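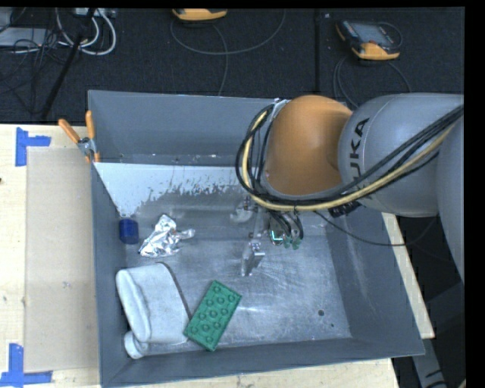 Attachment 1 - grey metal bin on the bench, Stondiron

Ticket 2560
Subject: Label printer drops off the network, labels print at wrong size
Site: Stondiron, stores
Opened: 20 December 2018
Priority: Normal
Status: Closed

Reported problem
The Hadska label printer in stores goes offline several times a day. Jobs sent from the Stimell stock system sit in the queue and then all come out at once when the printer is switched off and on. Since the driver update the shelf labels also come out too small, with the barcode squashed into the top left corner. The handheld scanner won't read them. Bin labels are affected the same way.

Log

09:10 Checked the queue on the print server. 228 jobs waiting, most of them duplicates from people pressing Print again. Cleared the lot and asked stores to hold off until further notice.

09:25 Printer shows a solid green light but doesn't answer a ping. Power cycled. It came back on a different address from the one in the server port. The reservation was lost when the network switch was replaced, so the printer has been picking up whatever address was free.

09:40 Put the reservation back using the address on the configuration label. Updated the port to match. Ping steady.

10:05 Test label from the server is still undersized. Test label from the printer's own menu is the correct size, so the head and the roll are fine.

10:20 Driver was set to the wrong resolution. This model is 300 dpi. Changed it in the printer defaults and again in the Stimell label template - the template keeps its own copy and ignores the server. Colleagues at the Lo site should check theirs if they took the same update.

10:45 Printed one shelf label and one bin label. Both full size, both scanned first go.

11:30 User reports a delay between pressing Print and the label coming out. Timed it at up to 3 minutes. Bidirectional support was switched on, and the server was waiting for a status reply the printer doesn't send. Switched it off. Labels now start straight away.

14:15 No dropouts since the morning. Stores is reprinting the squashed labels.

Resolution
Address reservation restored, resolution corrected in two places, bidirectional support disabled.

Follow-up
Small labels already stuck on shelves need replacing before the February stocktake. Spare roll of shelf labels is low - stores to order through the usual form.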